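How to Set Up a Play Kitchen Cutting Station

If your little ones love to "help" with dinner, a cutting station of their own is a lovely thing to put together, and it takes very little room (ours started out on one end of a table and has stayed there ever since). Start with a big cutting board, the biggest you can spare, and let it take up one whole side. Pick play vegetables that come both whole and in halves, so the children can talk about what's hiding inside!

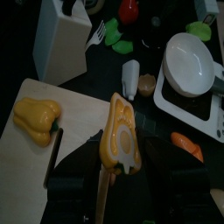 Grovano Family Center, Play and Learning Team

The yellow bell pepper is a good one to begin with. There's a whole one waiting on the board, and the half has its seeds and a short green stem, so you can ask where the seeds grow and which end the stem is on. Keep the knife block within reach at the back, and teach the children that a knife goes either on the board or in the block.

Around the board, set out a few extras such as lettuce, a red pepper, a fork and half an eggshell, and let them decide what's for lunch. Go easy, though, as a crowded table makes for short tempers. When everyone is done, sort the pieces into 2 bins, one for food and one for tools, and wipe down the board before putting it away.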